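Gastro outbreak closes two Dulledum wards as visitors told to stay home

The winter vomiting bug, which does not read calendars, has arrived in Dulledum in September and closed two wards at the district hospital.

Public health staff have recorded 80 cases of gastroenteritis across the town and its surrounds, most of them linked to the hospital, an aged care home and a primary school fete that will be remembered for the wrong sausage roll. Tests on samples from 33 patients came back positive for norovirus. The sausage roll has since been cleared.

Meenakshi Varghese, the public health physician running the response, said the first hospital case was a patient admitted on Sunday for something else entirely.

"He came in with a sore knee," Dr Varghese said. "By the evening the knee was the least of his problems, and by breakfast it was the least of everyone else's."

Visiting has been suspended on both wards except on compassionate grounds. Elective surgery has been pushed back, and the hospital kiosk has withdrawn its self-serve salad bar, a decision some staff feel was overdue on other grounds.
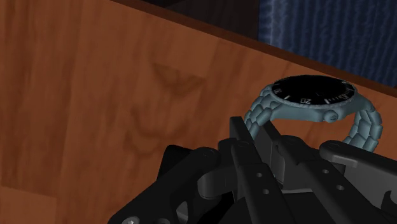

How long should people stay home after they've been sick?

Until 48 hours after the last bout of vomiting or diarrhoea, even if they feel fine well before then. People who handle food or work in health, child care or aged care are being asked to ring their manager before coming back.

Alcohol hand gel, bought by the trolley-load in recent days, does a fairly poor job on norovirus. Dr Varghese's advice is soap, running water and a bit of patience, followed by bleach on any hard surface that has had a bad night. The bleach should be mixed to the directions on the bottle, a point she felt the need to make twice.

The Rastell Street chemist has sold out of oral rehydration sachets and expects more this week. A handwritten sign on the door refers customers to the supermarket, where a second handwritten sign refers them to the chemist.

Dulledum council has promised to wipe down the library, the pool change rooms and the play equipment at the park. It has also mailed an information sheet to 1363 households. The sheet recommends washing hands after opening the mail.

New cases have slowed, with 5 reported yesterday, and one of the closed wards could reopen by the weekend if the numbers hold. The patient with the sore knee has gone home. He is booked to come back for the knee.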